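# Open Day at the Todix Kitchen Lab: Your Questions

Thank you for wanting to come and see us in Gotville! We get a lot of the same questions by email in the weeks before an open day, so we've gathered them up here. If yours isn't on the page, write to the front desk and somebody will get back to you, though please be patient with us in August, when half the building is away.

## Visiting

**Do I need to book?**

Yes, please. Tickets are free, but each session takes 20 people and the kitchen really does feel full at that point. If your plans change, let us know so that we can offer your place to someone on the waiting list. Last time we had roughly 200 requests and had to turn quite a few families away, which we hated doing.

**How long does a session last?**

Plan on 50 minutes, plus a little time for coats and coffee. You'll get a short welcome in the Semaan Room, then the demonstration, then as many questions as we can fit in before the next group comes up the stairs. People tend to linger, and we don't mind a bit as long as the doorway stays clear.

**Can I bring children?**

Please do! Children ask the best questions of the whole day. Anyone under 12 needs a grown-up with them, and we ask everyone to stay behind the yellow tape while the arm is powered on, including the grown-ups.

**Where do I park?**

The Sillier Street lot is closest and has a ramp up to our side door. The front entrance has 3 steps, so if you're coming with a wheelchair or a stroller, the side door is the one you want. Ring the bell and give us a minute, it's a long hallway.

## The demonstration

**What will the robot be doing?**

Tidying up a kitchen, mostly. We know that sounds modest, and some visitors arrive hoping for backflips, but clearing a counter and using a drawer are hard jobs for a machine and we think they're wonderful to watch up close. The robot works at the island with ordinary household things: drink cans, a small bowl, a sponge. It may be asked to pick something up, put something down, or deal with whatever is in a drawer.
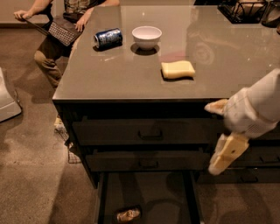

Drawers are where most of the gasps come from, by the way. Reaching down into one means the arm has to get its fingers past the edge without bumping the front, find the object in the shadow, and come back up the same way. A glossy countertop brings its own troubles, because reflections can look an awful lot like objects to a camera. We could have put down a nice dull mat and made life easier for ourselves, but people have shiny kitchens, and we'd like the robot to manage in them.

**Is somebody controlling it?**

It depends on the session. In some the robot works from what it has learned, and in others one of our team is guiding it. We'll always tell you which one you're watching before we start — we think that's only fair — and you're welcome to ask again halfway through if you've lost track.

**Why is it so slow?**

We get this one at every single session, usually from somebody's grandfather. We keep the speed low on open days for safety, and slow movements are also easier to follow when you're trying to see what the fingers are up to. It can go faster than it does for visitors, though you'd still beat it at clearing the table.

**What if it drops something?**

Then it drops something! We pick it up, reset and try again. Please don't step over the tape to help, however kind the impulse.

**Can I have a turn?**

Not with the arm itself, I'm afraid. We do put a spare gripper out on a table in the Semaan Room after the demonstration, and you can squeeze it, open and close it by hand, and see how you get on with a sponge.

**May I take photos?**

Of the robot, as many as you like, but no flash while it's moving. Please ask before photographing staff or other visitors.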